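11 October 2023

Our new report about bin-to-bin picking is finished, so I would like to explain the method in a few posts. It is joint work with Mayuree Hemmin. I did the robot part, she did most of the analysis.

The task is simple to say. There are two blue bins on a table, with small mixed parts in them. The robot must take a part from one bin and bring it to the other one.

We wanted to know how much the position of the bins during training matters for the result. The fixed view first, then two views from the wrist.
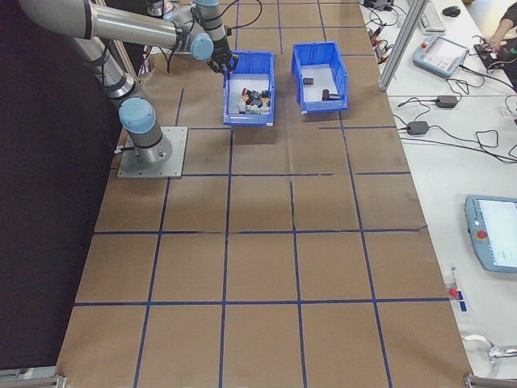
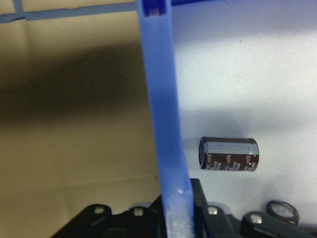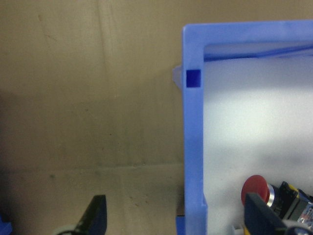
Many groups, also ours in Kisthorpe until last February, keep the bins in the same place for the whole collection. It is comfortable for the person who drives the arm. The trained policy then learns the place very well and the bin rather badly.

So we made a rule. Before each new demonstration, a small script called Zupan chooses a cell of the tape grid for each bin, and also an angle. The operator moves the bins there and starts.

The tape is only for us. It would be a fair objection that the policy can read the lines, so during half of the tests we covered them with plain paper. The difference was too small to say anything about it.

We collected 3179 demonstrations with this rule. Three operators, one arm, the same parts for all. We kept the demonstrations where the operator missed the part and tried again. I was against this at the beginning and Mayuree was for it. She was right.

Then the tests. We made 333 test picks with bin positions which were absent from the training set. In 237 of them the part arrived in the other bin without help. The policy trained on fixed bins, with the same amount of data, managed fewer than half of the picks on the same list of positions.

I must add that the fixed-bin policy was better when the bins stood exactly where it knew them. It was also a bit faster. If your bins are screwed to the table, please keep your old method, it will serve you well.

Where does our policy fail? Mostly at the bin wall. When a part lies close to the side, one finger has to go down between the part and the plastic, and there is often no space for it. The arm goes down, touches the rim, stops.

The second kind of failure is small round parts. A capacitor which lies on its side rolls away when the first finger touches it. A human operator waits and follows it. The policy closes the gripper at the old position and lifts nothing.

We also removed one camera at a time and trained again. Without the wrist view the policy finds the correct bin and then grasps beside the part. Without the fixed view it grasps well but sometimes drops the part back into the bin from which it came. I had expected the first result, the second one surprised me.

Somebody asked me yesterday how we count a "success". The part must lie inside the second bin when the arm is back at its start position. If two parts are carried together we count it as a failure, which some people find too strict. In the Fonville protocol, from which we borrowed the rest, it would be a success.

What I would change: the operators chose themselves which part to take, and they prefer the easy ones. You can see it clearly in the data, the big parts always go first. Next time the script should choose the part too.

Mayuree is now preparing the list of test positions so that other groups can repeat the tests. You need tape, a table of similar size and some patience with the ruler.

The Ridolmont group has already offered to try it with a different arm. If you also want the list, write to me here and say which gripper you have.

– Sânziana Bratu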